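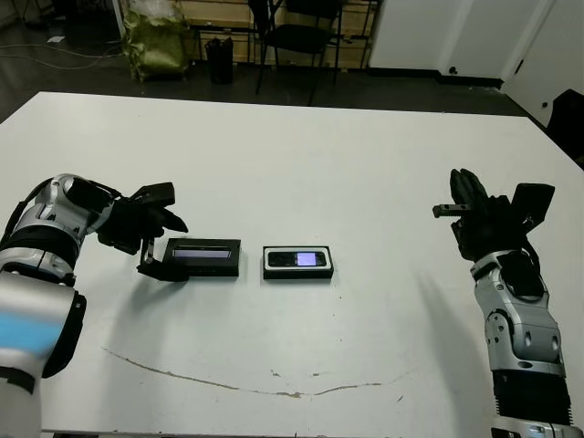

Two black devices on the white table, one of them holding a phone with its screen lit.

The old phone drawer

Every office has a drawer where phones go when their owners get new ones. Ours is the second one down, under the window, and it stopped closing in February. Ritu Dwivedi emptied it on to a desk and announced that we owned 138 chargers and five things to charge.

That ratio has improved a little. If you have a handset, tablet or small black slab of uncertain purpose sitting at home, bring it in on Tuesday and we will go through the lot together over tea. Some will be wiped and passed on. The rest will go for recycling, along with the manuals, which come in eleven languages and have been opened in none.

A few requests before you come.

Charge it first. A flat phone can sulk for half an hour before it agrees to show you anything, and we only have the room until four.

Take your photos off it. Nicanor Manríquez brought in a Nuvari last time and spent the whole afternoon looking at pictures of a caravan holiday. He had a lovely time. The phone is still full.

Sign out of your accounts as well as wiping the thing. A handset that still wants the password you made up years ago is no use to its next owner, and guessing the name of your late cat takes longer than you'd think.

Cases are welcome, though please take the phone out and have a look underneath. We have so far found two bus tickets, a library card and a folded receipt for 222 pounds — the claimant knows who she is, and it has been put in an envelope.

Chargers we will have to decline. If you own the one with the odd square plug that fits a Todora tablet, we will make a single exception and meet you at the door.

Anything with a swollen battery should stay at home, somewhere cool and away from the curtains. Ring Ritu and she will tell you where to take it.

The drawer now closes, if you lean on it.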